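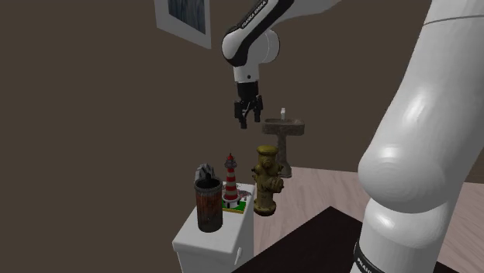 Progress report: gripper and controller comparison in simulation

To: Jeanine Maes, Grandside
From: Koen Groen, Nondden
Date: 4/8/20

1. Status

The simulation part of the work is on schedule. We finished the first comparison of the two controllers and have started on the second gripper. The budget line for computing is underspent, and we ask to carry the remainder into May.

2. Work done in this period

All runs used the Franka arm model with the standard two-finger parallel gripper. The test rooms are filled with unrelated objects of very different sizes. In the room shown with this report, a striped lighthouse model and a rusty container share a cabinet top, with a fire hydrant and a pedestal sink close by. The arm has to reach small items on the cabinet without touching its larger neighbors.

We ran 2,094 grasp attempts across 23 room layouts. Both controllers got the same start poses and the same target list. Verbeke is the position controller we already had. Ulla is the newer one, which lets the wrist give way on contact.

3. Results so far

Ulla did better on tall, narrow objects standing near a cabinet edge. Verbeke tended to push these over when the fingers came down slightly off center. On low, wide objects there was no difference worth reporting. Ulla is slower on the approach, and in two layouts it stopped short of the target and timed out. We have traced one of these to a joint limit. The other is still open.

Rough surfaces remain a weak point for both. The contact model treats rust and stone the same as smooth plastic, so the slip results should not be used for any purchasing decision yet.

4. Changes to the plan

The wide-finger gripper model arrived with wrong mass values and had to be corrected. This took five working days that were planned for camera placement. Camera tests now move to May. The final delivery date does not change.

5. Next steps

Repeat the full target list with the wide-finger gripper. Fix the remaining timeout in Ulla. Set separate friction values for metal, stone and plastic, then rerun the slip tests.

6. Needed from Grandside

Written approval to carry over the computing budget, and a decision on whether the wrist camera or the fixed camera should be tested first.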